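Demonstration teaching (robotics)

Demonstration teaching is a method of programming a robot in which a person shows the machine a task, either by moving its arm by hand or by steering it through a remote control, while the motions are recorded for later use. 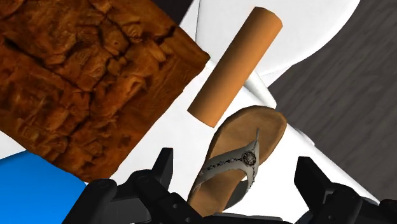
Wogan objects to the word "showing" and has written that an operator at a remote control is doing the task through the machine, so that what is recorded belongs partly to the operator's habits and partly to the limits of the gripper. The article follows common usage and applies the term to both forms.

Methods

In hand guiding, the joints of the arm are made to yield and the teacher moves them directly. In remote control, also called teleoperation, the teacher works a second arm, a handheld controller or a keyboard. Remote control may be carried out on a physical robot or in simulation, where a rendered tabletop can hold items of very different kinds, such as a plain cylinder, a rough slab and a sandal with a beaded strap. Views from close to the gripper are often recorded together with the positions of the joints and fingers.

Soft or irregular items are commonly taught separately from simple solids. Footwear can be grasped across the sole or by a strap, and two teachers may choose differently. Some collections keep both versions, while others set a single grasp in their written instructions.

Use at Tenmont

The Tenmont Institute adopted the method for its household objects program. Its first collection, Somura, contains 1,815 demonstrations, of which 726 were made by hand guiding and the remainder by remote control. Each teacher completed 400 practice motions before recording began. Somura 2 dropped hand guiding and added simulated tabletops.

The Climden workshop later used the same recording format for sorting tasks, with changes to the way failed attempts were labeled. Under the Climden rules, a failed grasp is kept if the teacher recovers from it within the same recording.

See also

Hand guiding
Teleoperation
Robot simulation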